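Moteo motion planner, long-term review: a winter of flowers and vases

I came to Moteo the way I suspect a lot of people do, by getting thoroughly fed up with something else. Our little group at Clusmont had been stitching its own planning stack together for years, a bit of sampling here, a bit of hand-tuned trajectory smoothing there, and by January it had become the sort of code that only one person could safely open, and that person was me. So when the chance came up to put a licence of Moteo on our two-armed setup and live with it for a good long stretch, I jumped at it!

For anyone who hasn't met it, Moteo is a planning and control package for one or two arms. You give it your robot model, your grippers and whatever perception you already run (we use Macedo for object poses, and have been very happy with it), and it takes care of grasp selection, collision checking and the last few centimetres of contact. That final bit was what I cared about most.

I settled on dried flowers as my main test. They're awkward, lopsided, full of twiggy bits that no depth sensor enjoys, and the stem has to go into a fairly narrow neck without knocking the vase over. My neighbours think it's a lovely job for a robot. I think it's a miserable one, and a very good way to find out what a planner is made of. 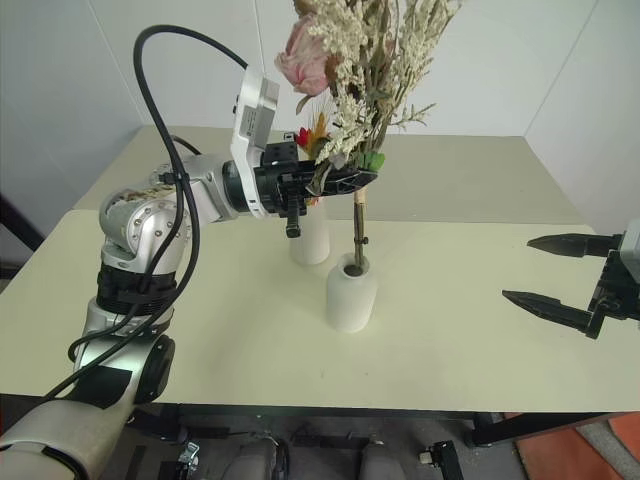 Stem in the mouth of the nearer vase, second gripper open at the right.

Installation took me an afternoon, including a long detour into our joint limits file, which I'll admit was wrong and had been for ages. The setup wizard caught the mistake before I'd moved anything, and I've felt kindly towards it ever since. The docs are friendly and properly organised, although the chapter on two-arm work reads as though it was written in a hurry, and I had to go through it twice (with a cup of tea each time) before the priority settings made sense to me.

Now, the planner. Over the trial I logged 132 insertion attempts, and Moteo found a path it was willing to execute on all but 13 of them. Most of those refusals came down to the same thing: with the default settings, the held object is wrapped in one big convex hull. That's fine for a mug, and hopeless for a bouquet, where the hull swallows all the empty air between the rose and the filler flowers and the planner decides it's about to sweep the table clean. Switch on the split hull option, which treats the stem and the head as separate bodies, and the whole thing relaxes. I only wish it weren't buried three menus down under "advanced geometry".
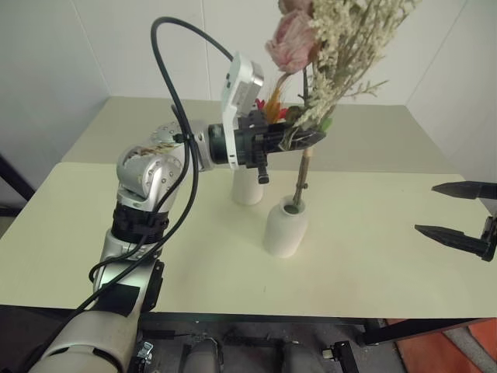
The compliance controller is the part I'd happily pay for on its own. You set how stiff you want the wrist along each axis, and I went quite soft sideways and firmer downwards, so a stem that met the rim had some chance of sliding in instead of pushing the vase along. The tuning panel shows the forces live in a tidy little strip chart, and you can scrub back through it afterwards, which saved me no end of guessing.

I was less taken with the replanning. When Macedo sends through a new vase pose halfway into an approach, Moteo stops, thinks, and sets off again, and the pause is long enough that you start to wonder whether you've bumped the stop button. Cellell, the planner we tried before this one, blends the new path in far more gracefully. It also crashed on me more times than I'd care to remember, so I'm not rushing back, but on this one point it has the better manners.

A few smaller things, while I'm at it. The colours in the collision viewer are hard to tell apart if your eyes are like mine. Log files are enormous. The export to plain text works beautifully, and the keyboard shortcuts can all be changed, bless them.

The licence is $69 a month per workstation, and a second arm doesn't cost extra, which seems very fair to me. If you're doing simple picking from a tray, it's more than you need. For fiddly contact work with two arms sharing a table, I'd recommend it warmly, and we've already renewed ours. Next on my list is getting the second arm to steady the vase, once I've read that chapter a third time.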